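Before you send a bracket or a plate to a machine shop, somebody has to verify that it will hold. In many small companies this is done by the same person who drew it, late in the afternoon, and this is how mistakes get through. I write down the way we do it at Henriques, where Margarida Serrano draws most of the parts and I check them. It is a simple hand calculation and it takes less than one hour.

I use one real part through the whole page: a flat steel bracket that carries a small pump. It is fixed to a wall at one end and the load hangs near the other end. You need a pencil, a calculator and the drawing. A CAD program is useful for reading the dimensions, but please don't open the simulation module yet.

## 1. Write the load case in one sentence

Ours was: "The bracket carries a vertical force of 864 N, applied 90 mm from the wall face."

If you can't write this sentence, stop and go back to the designer. In the beginning I used to skip it. Then one time I calculated a very nice bracket for the Javach compressor with the force pointing in the wrong direction, and Duarte Abreu from the workshop was the one who noticed.

Include everything that hangs on the part. The pump is heavier when it is full of fluid, and the hoses also pull. If the machine starts and stops often, write this too, and say which number already includes the shock. Our 864 N does include it.

## 2. Find the bending moment

For a beam fixed at one end, the biggest moment is at the wall:

`M = F × L`

`M = 864 N × 90 mm = 77,760 N·mm`

Keep all lengths in millimeters and all forces in newtons. Then the stress comes out directly in megapascals, and you don't need to convert anything.

## 3. Find the section modulus

For a rectangular section with width *b* and thickness *t*, bent about the flat side:

`W = b × t² / 6`

Our bracket is 30 mm wide and 10 mm thick:

`W = 30 × 10² / 6 = 500 mm³`

Be careful which dimension you put as *t*. It must be the one in the direction of the force. If you exchange them, you get 1,500 mm³ and the bracket looks three times stronger than it is. Margarida now marks the force with a red arrow on every drawing, and I recommend to do the same.

When there is a bolt hole close to the wall, subtract its diameter from the width before you calculate.

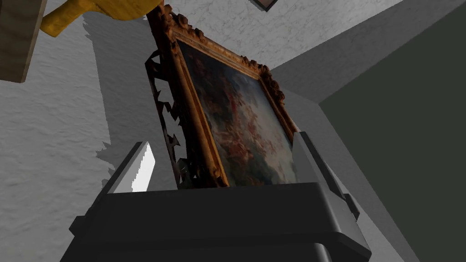

## 4. Calculate the stress

`σ = M / W`

`σ = 77,760 / 500 = 155.5 MPa`

This is the bending stress on the outer surface, at the wall. The shear stress in a short bracket of this kind is small, and for a first check I leave it out. If the arm is shorter than twice the thickness, don't leave it out.

## 5. Compare with the material

Our steel has a yield strength of 235 MPa on the certificate. Use the value on the certificate or in the standard, and check that it is valid for your thickness. Don't use a value from memory.

`Safety factor = 235 / 155.5 = 1.51`

Is this enough? It depends on your rules. Ours ask for 2 on anything that hangs above a walkway, so this bracket did not pass.

## 6. Change one thing and repeat

It is tempting to change the material, the thickness and the length together. Change only one, because then you can see what helped. Thickness is usually the best choice, as it enters the formula squared. With 12 mm:

- `W = 30 × 12² / 6 = 720 mm³`
- `σ = 77,760 / 720 = 108 MPa`
- `Safety factor = 235 / 108 = 2.18`

It passes. The bracket becomes a little heavier, and you have to ask if the bolts are still long enough. On our first version they were not.

## 7. Now open the simulation

Run the finite element model with the same force and the same fixed face. Away from the corners and the holes, the result should be close to your hand value. If the difference is more than about 15 percent, look for the error in this order: units, fixed surfaces, direction of the force, mesh size.

A very high stress in one sharp inside corner is often only an effect of the mesh. Make the mesh finer there. If the number grows each time, add the real radius to the model before you believe it.

## 8. Save the calculation with the drawing

One page is enough. Put the sentence from step 1 on top, the formulas below, the revision of the drawing, and your name. We save it in the same folder as the drawing, with the same number. When Celeste Patrício changed the pump two years later, she only had to replace the force and go through the steps again.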